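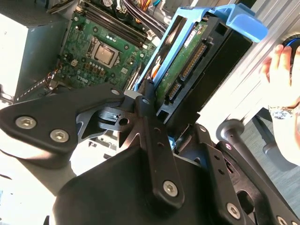 Support > Hardware > Desktop Storage > Ticket 2075

2 min read

Opened by: Eun-ji Na, Purkum office
Assigned to: Jagadeesh Venkataraman, Ultbridge Service Desk
Status: Pending user confirmation

Reported fault: The desktop stops at startup with a message that no boot device is present. The user restarted the unit twice and obtained the same result. No files were saved outside the network share after December 2, 2021.

Entry 1. Power cord disconnected and side cover removed. The data and power cables were detached from the drive and inspected. The data cable was found to have a bent locking clip and has been replaced from stock.

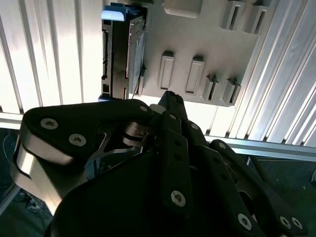 Entry 2. Seating of the drive was reviewed next, as a drive that is not fully home can place strain on the cable. Technicians are reminded that the drive mounts on its side of the panel must be clear before a drive is returned to them. The two tall slots stand side by side, and the molded panel should be checked for cracks – particularly at the raised parts. Meirion Gough has confirmed that replacement panels are held at Miton.

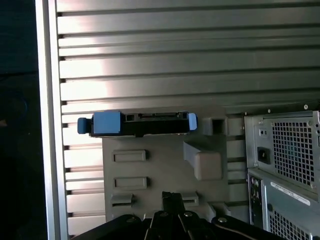

May the drive be refitted without its blue rails?
The rails must be fitted. Without them the drive is not held in the bracket and the unit may not be returned to service.

Entry 3. The ticket will remain open for 20 days pending confirmation from the user. Further faults should be referred to Mali Trevor.

Comments (3) | Shares (0)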